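Canal crewing
Print this page | E-mail this page

Canal crewing is the business of working your passage on somebody else's boat along inland waterways, usually for bed, board and not much else. It's the freshwater cousin of yacht crewing, with fewer sunsets and a great deal more mud. I did it for two summers and I've been put in charge of this entry on the strength of that, so what follows is part reference and part me rambling on. Corrections are welcome, within reason.

Origins of the word

Old hands on the Prinitham Navigation say "crewing" and leave the canal off, as if no other sort existed. Further down towards Nesalville they say "going on the ropes", which I like better, and a person who does it is a "roper". I've seen "lock hand" in older guidebooks too, but a lock hand was a paid man who lived by the lock and had a cottage and a vegetable patch. A roper has a holdall.

How it works

Boat owners need bodies. A barge of any size going through a long flight of locks wants one person steering, one on the gates and ideally another walking ahead to get the next lock ready. Couples who bought a boat for their retirement find this out on their first trip, generally in the rain, and by the second they're pinning up a card at the boatyard asking for help. The card says where they're going, when they're leaving and whether there's a dog. (There's usually a dog.)

The roper turns up, has a cup of tea, gets looked over and is either taken on or told very politely that the cabin is smaller than they'd thought. Nothing is signed. You agree who pays for food, how far you're going and what happens if you can't stand each other, although that last bit tends to be left vague by people who are being nice, and I'd urge you not to leave it vague. I once spent nine days with a man who whistled.

The Prinitham route

Most people start here and so did I. The Navigation runs 89 miles from the basin at Prinitham to the tidal lock below Nesalville, and there are 23 locks on it, most of them bunched in one horrible staircase at the village of Plilluvau. You can hear Plilluvau before you see it, all that water coming over the top gates. There's a pub halfway up called the Cantero, and it's quite normal to find a boat stuck in the lock beside it while its entire crew is indoors having pie.

The rest of the route is easy going: flat fields, herons, long straight stretches where you take a turn at the tiller and think about your life. The tunnel west of Plilluvau is the exception. It drips, it's pitch black in the middle, and the boat coming the other way always has a brighter lamp than yours. Wear a hat.

If you want to go in June, start asking in the winter. By the time the weather's nice enough to make you fancy it, the good boats have their people, and you'll be left with the ones that have a reputation.
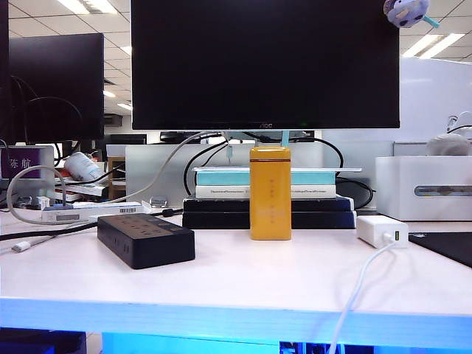
AOC monitor on a stack of four books, with a yellow container in front.

Writing to an owner is a bit of an art. Keep it short. Say what you can do, say what you can't, and say how tall you are, which sounds daft until you've seen the bunks. I put in my first letter that I was keen to learn and a good cook, and only one of those was true. The owner was Thijs Vandenberghe, a retired schoolteacher from Ghent with an enormous old Dutch barge and a horror of tinned food, and he'd worked out the truth by supper on the first night. He took over the galley and put me on the gates for the whole trip. I've still got the forearms!

Customs and manners

Ropers have a few habits that seem to be the same wherever you go. You never step aboard without calling out first. You coil a rope the way the owner coils it, even if the owner coils it wrong. If you drop a windlass in the cut you buy a new one at the next yard, and you'll be told the story of every windlass ever lost on that boat while you're paying for it.

Bow-side bunk goes to whoever's been aboard longest. The chocolate biscuits belong to the steerer. Both of these are taken very seriously and I've seen grown men sulk over them.

Leaving is done in the morning, after breakfast, with your bag packed the night before. You don't make a speech. Some owners keep a book for you to sign, and Thijs had one going back years with 100 names in it, mine being the hundredth, which got me an extra egg. I wrote something soppy and I hope he's lost it.

What to bring

Soft shoes with a decent grip, gloves, a torch, a waterproof that really is one. Bring a soft bag, as there's nowhere on a boat to put a suitcase. A pack of cards goes a long way. Leave your good jeans at home, the black grease on the paddle gear doesn't come out of anything and I've tried the lot.

Decline and revival

There was a stretch when the cards nearly vanished from the boatyards. The hire firms were doing well, people wanted a boat to themselves, and the yard at Nesalville took its noticeboard down to make room for a drinks machine. It's picked up again lately. The noticeboard's back (so is the drinks machine, they've moved it round the side) and younger people are having a go between jobs, some of them very handy and some of them asking where they can plug in a hairdryer.

Whether it lasts I couldn't tell you. The Plilluvau gates need replacing, and while they're shut for repairs the route is cut in half, so you either do the top end or the bottom end and miss the pie.

See also: Lock flights; Towpaths; Windlass; Working passages

Last revised 17 Apr 2023

Print this page | E-mail this page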